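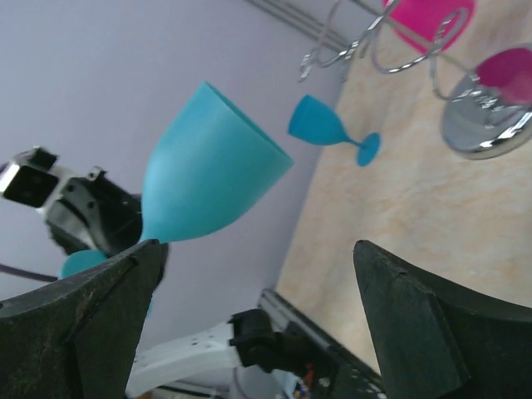
Turquoise plastic wine glasses and the chrome wire holder on the marble-patterned table.

Plastic Wine Glasses and Wire Holder – Your Questions

This page is written by Tiina Väisänen at Homodura. I collect the questions that customers send us by e-mail and try to answer them simply.

Which colours can I order?
At the moment we have turquoise and magenta. The colours can be mixed in one order, but please write in the comment field how many you want of each. If you leave the field empty, we pack only turquoise.

Are the glasses all the same size?
No. There is a large one and a smaller one, and both have a stem and a round foot. For the wire holder I would recommend the smaller size.

Do they break if they fall over?
On a normal table, no. I have had mine at home for three summers and they have only scratches. Please do not drop them from a balcony, as one customer in Dorham did.

Can I put them in the dishwasher?
Yes, on the top rack. Very hot programmes can make the surface dull after some time, so my colleague Iida Lehtinen washes hers by hand.

How do I hang a glass on the holder?
Turn it upside down and slide the stem into the loop from the open side, with the foot above the wire. Fill one side and then the opposite side – otherwise the holder can lean.
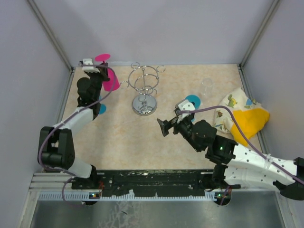 The chrome holder at the centre of the table, with a clear plastic cup to its right.

Does the holder scratch the table?
The base is smooth, but sand or crumbs under it can leave marks. Wipe the table first, and lift the holder when you want to move it.

How do I keep the chrome shiny?
Use a soft cloth and a little dish soap, then dry it at once. Do not use steel wool. Fingerprints show quickly on the round base, I am sorry to say.

Can I buy the holder alone?
Yes, the order number is 801. You can also pick it up at our Saarela shop, on Friday until 3 o'clock.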